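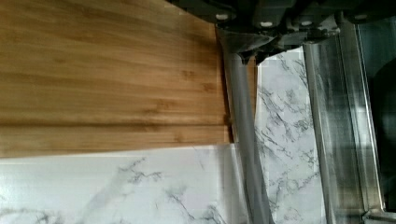
Fingers open over the counter, bamboo board off to the left.

Reviews > Robotics > Handbooks and Bench Guides > The Orkier Bench Rules

I have been using The Orkier Bench Rules every working day since April and I want everyone who runs an arm near a kitchen counter to have a copy. It's a ring-bound book, 215 pages, written by Gerd Rathjen and put out by Mondbridge, with a set of wipe-clean cards in a pocket at the back. The subject is house rules for manipulation work in ordinary rooms: what to check, what to write down, who gets to press start. I know how that sounds. I read the first half in one sitting!

Rathjen writes like someone who has cleaned up after a bad run. The rules are short, and each one gets a page or two on how it tends to get broken, which is where the fun is. My favorite early one is the open-hand rule. Every session starts and ends with an empty gripper, fingers apart, held where the person at the stop button can see between them. We used to skip this all the time, especially after lunch, and we'd start the next run with the hand in whatever state the last one left it. Now it's the first line on our sheet and it has stuck without any nagging from me.

The chapter on shiny surfaces is the one I've lent out most. Polished fingers over a patterned counter give a wrist camera a lot to chew on – reflections, veins, the straight edge of a board – and the book asks you to save a reference view before each session and compare it with the last one on file. It takes very little time. In our first week of doing it properly we caught a camera mount that had crept, and I'd been blaming the software for days.

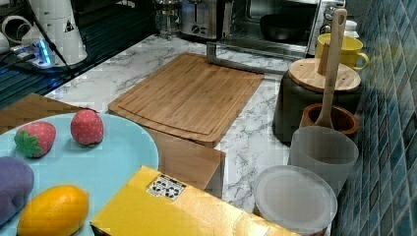 Chapter 6, on laying out the work area, is the best writing on the subject I've come across, and it's aimed squarely at people who work on a real counter instead of a bare bench. Rathjen wants you to draw a keep-out line around everything the arm could catch, then treat hinged things as if they were as big as they get. An oven door lowered toward the counter, with the cutting board right in front of it, is exactly the case he worries about, because the door's edge becomes the back wall of your workspace and has to go on the drawing. Cables get the same treatment, so a power strip sitting out with its lead running off at a diagonal would earn its own line on the card. He's also very keen on soft practice objects, and plush strawberries and a toy lemon on a plate would get his full approval for anyone's first day on the controls. Glass he would like out of reach altogether, French press included, and tall things standing up in a pot should be measured to the tip of the tallest one.

The cards are great. One side has the rule, the other has boxes to tick and a space for initials. I was sure we'd lose them by Thursday and we still have the full set. They take dry-erase marker and wipe off clean, though red leaves a bit of a ghost.

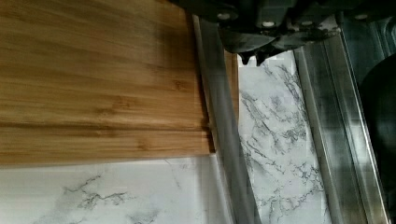

Fingertips pointing down and not touching anything, with the board alongside.

On approach height he's stricter than I was. You pick a hover height, write it on the card, and the arm pauses there before every descent until the operator says the word out loud. Out loud! It felt silly for a couple of days. Then a new starter said "wait" in place of "down" on a pass that was lined up badly, and I stopped feeling silly. We have 2,724 runs logged under these rules now and the notes column has never been so useful, mostly because he makes you write a reason for every pause.

A few grumbles. The payload chapter stops at 400 grams, which is fine for toys and sponges and no help with a full saucepan. The index is thin – try finding "spills" and you'll end up in the section on floor mats. There's a companion logging app from Bullosico that the book mentions a bit too often, and I found it slow to load and went back to paper. And please don't take the book for a replacement for your own risk assessment or whatever safety standard covers your equipment. Rathjen says this himself in the opening pages, twice, and he's right to.

If you work alone, some of the two-person rules will need bending, and there's a short appendix for that which I'd love to see grow in the next edition. For a shared lab I'd buy one book and a second pack of cards, and keep the spare pack next to the stop button.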